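In Praise of the Blue Cloth

I want to make a case for covering your work table with fabric. Blue fabric, if I get to choose, but I will take what I can get.

For years I did all my small jobs on bare tabletops. Mending, sorting buttons, fixing the hinge on my reading glasses, wrapping gifts in October because I can't wait until December like a normal person. I lost screws. I lost beads. I once spent most of an evening on my knees with a flashlight looking for a snap the size of a lentil, and I found it two days later in my slipper. I figured this was just the price of liking fiddly things.

Then I rented a corner at Trovstead, the shared workroom over on the Drunditon side of town, and the woman at the next bench, Teresa Coelho, had a piece of plain blue cotton spread over hers. She had ironed it! She dropped a pin on it while we were talking and the pin just stayed where it landed. No bounce, no roll, no little tinkling sound moving off toward the radiator. I went home and cut up a bedsheet that same night.

I know how this sounds. It's a cloth on a table, and people have been putting cloths on tables for a very long time. But we mostly put them out for dinner, where they get gravy on them, and we take them away for the work, where they would do us the most good. I think we have it backwards, and I'll say so to anyone who holds still.

Consider the color, first of all. White shows every crumb and glares back at you under a lamp. Black eats needles and dark thread. Patterned cloth is hopeless (I tried a nice floral, and I could not find my own scissors). A middling blue is easy on the eyes and nearly everything I handle stands out against it: brass, bone, white thread, silver wire, red beads. My friend Solène Riviere swears by pale green and we have had words about it. She is a bookbinder, so she is mostly looking at paper, and I will allow that paper may be a different matter.

Then there's the hand of it. You set things down more gently on fabric. I don't know why this works on a person, but it does. On bare wood I plunk. On cloth I place, and I slow down, and my stitches come out more even. 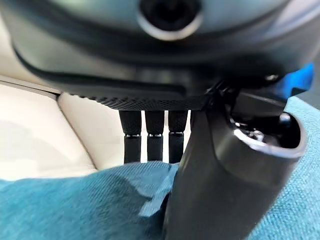 Almost down to the blue cloth.

Now for the objections, because I have heard them all. It slides: so hem it, or clip it at the corners. It gets linty: shake it out the window. It bunches up when you are trying to press something flat - fine, yes, that one is true, and for pressing I fold it back and use the bare table like everybody else. Glue is also a problem. Keep a sheet of scrap paper handy and don't ask me about the first bedsheet.

You don't need to buy anything for this. The little shop in Zadach sells a padded mat for bead work and it's lovely, but an old sheet or a retired curtain will serve you just as well, and you can throw it in the wash with the towels. Cut it bigger than you think you want. Mine hangs over the front edge by a hand's width, and I have learned to pinch that edge up into a kind of trough whenever something round gets loose.

At the end of an evening I gather the four corners, carry the whole business over to the tray, and tip it in. Every bead, every snap, every bit of thread. Then I fold the cloth in quarters and hang it on the back of the chair, where it looks very pretty, especially in the morning.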